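Skerell dual-arm cell, seen at the Karkent open day

The June demo ran 50 minutes. Both arms share one rail, and the task was garments and a wooden rack with mixed hangers.
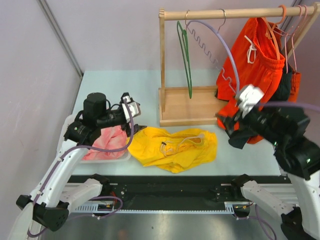

Right gripper holding a dark gray garment, orange shorts on the rod.

Ermanno Gatti ran the cell at reduced speed. Cable routing is external, a drawback for washdown. Enclosure is compact. Worth a second visit.

Related
Cullus gripper fingers, 6 months on
Siqueira rail kit review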